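Subject: Re: [knit-care] Folding embellished knits without creasing the beadwork
Date: 8 April 2019
List: Vodmont Textile Care

Replying to the question from last week, quoted here so the thread stays readable:

> I have several fitted tops with beads sewn on the front. Folded
> in thirds and stacked, the beads press into the layer above and
> leave dents. One has pulled threads. I have tried hanging them
> and the shoulders grow. Is there a fold that keeps the front
> panel away from itself?

Yes, with limits. I use the same method for anything with raised decoration. It needs a surface wider than the garment with its sleeves out. A double bed is enough for most adult sizes. A table is better for your back, but knit slides on a polished top and you end up correcting the sleeves twice.

Lay the garment face up with the sleeves straight out to the sides. Smooth from the collar towards the hem with the flat of the hand, never across the ribs. Do not pull the cuffs to get the sleeves level. A sleeve that slopes a little can be brought in later, whereas a stretched cuff stays stretched. 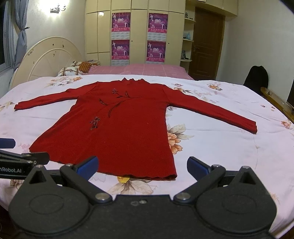
Red top with embroidered branch, face up, sleeves out.

Check the front before folding. Run a finger along each line of beads and feel for loose ones. Snip nothing. If a thread has lifted, take it through to the reverse with a fine needle and secure it there. A ruffled collar should be left standing and not pressed flat with the palm, or it will take a crease along its base.

Cover the decorated area with a sheet of acid-free tissue. I buy the Ernov sheets, but plain unbuffered tissue from any supplier does the same job. Two layers over beads, one over flat embroidery. Cut the sheet so that it overlaps the decoration by 5 cm on every side. Coloured tissue can transfer if the cupboard is damp.

Now the hem. Most people start with the sleeves and then find that the hem has ridden up underneath. Take the hem at two points, evenly spaced from the centre, and draw it down until the ribs run straight. Let go and see whether it creeps back. If it does, the duvet or blanket below is gripping the knit and a cotton sheet in between will cure it.

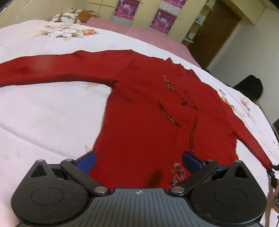

Grikis wrote that the tissue step can be left out if the garment is turned face down first, so that the beads end up on the outside of the fold, and that this had worked for 10 winters in a cedar chest.

I would accept that for a garment stored alone. In a stack the outside of one fold is against the next garment, and the dents simply move to the neighbour. If you do fold face down, put the tissue on top of the finished parcel.

Either way, the sequence I follow is:

1. Sleeves in across the body, over the tissue, each with a single bend at the elbow.
2. Sides in by a hand's width, so the fold falls outside the decoration.
3. A roll of tissue laid across the body at the waist.
4. Hem up over the roll. The roll keeps the bend soft.

Long tops and knitted dresses need a second roll a little above the first, and the hem comes up in two stages. Ribbed fabric tends to narrow when it is lifted, so square the hem up again before each stage.
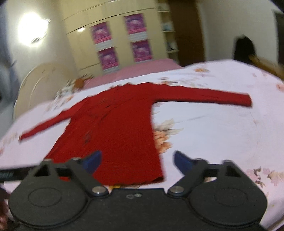 Sleeves out and body laid straight, ribbed hem nearest.

For storage, Hedlund boxes in the 20 cm depth take two such parcels with room for air. I would not go to three. Refold along different lines each April, when things are going away anyway.

The list archive has an older thread on sequins under "flat storage". The advice there about steaming does not apply to glued decoration.

--
To unsubscribe, send a blank message to the list address with "leave" in the subject line.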